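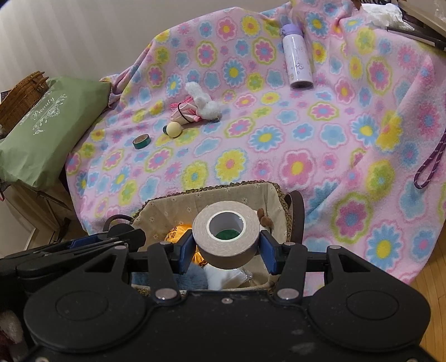 Vol. 4, p. 42

Student Projects > Hand Tools and Grippers > Final Reports

Two Sets of Fingertips, One Basket: Trying Out the Hisbridge Hand-Held Gripper

Odette Rolland

When our group got the Hisbridge grippers in January, we spent the first afternoon picking up everything in reach. Pens, socks, a shoe, each other's sleeves. It was a lot of fun and we wrote down almost nothing, so the real work began the next morning.

We wanted to know how much the fingertips matter. The body, the links and the pivots stayed the same all the way through. We only swapped the pads. One set was the smooth Vavetti pad, which is soft and a bit shiny. The other was the ribbed blue Caputo pad, and both pictures in this report show the ribbed kind.

The setup was a cloth-lined basket in front of a flowered blanket, with household things spread over the slope of it. I'm really happy we used a blanket! On a bare table the smooth pads did nearly as well as the ribbed ones. On fleece, the fingers have to push down into the cloth to get under anything small, and the cloth tries to come along for the ride.

We made 990 picks over four sessions. An attempt counted as good if the object made it into the basket and stayed there. Drops on the way over were logged separately in Binumo, the little spreadsheet tool our lab uses.

The thick roll of beige tape was my favorite. It is wide, it has a hole in the middle, and there are plenty of ways to grab it. Squeezing it from both sides worked best with the ribbed pads. With the smooth ones it liked to roll out forward — usually just as we reached the basket rim. Thin round handles gave us more trouble.
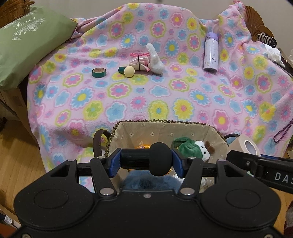
Fig. 2. Ribbed pads holding a black object with a round head, held crosswise over the basket.

An object like this has a heavy-looking end and a slim end, and the choice of where to hold it changes everything. Near the middle it stayed level. Too far down the handle and the head swung toward the floor. The ribs helped, though we had 42 swings even with them, most of them mine.

Plush toys were easy with either pad. The bottle was hard with either pad, and we would like to try it again with a wider opening.

For next term we want to mix the pads, smooth on the left and ribbed on the right, and rerun the tape roll first.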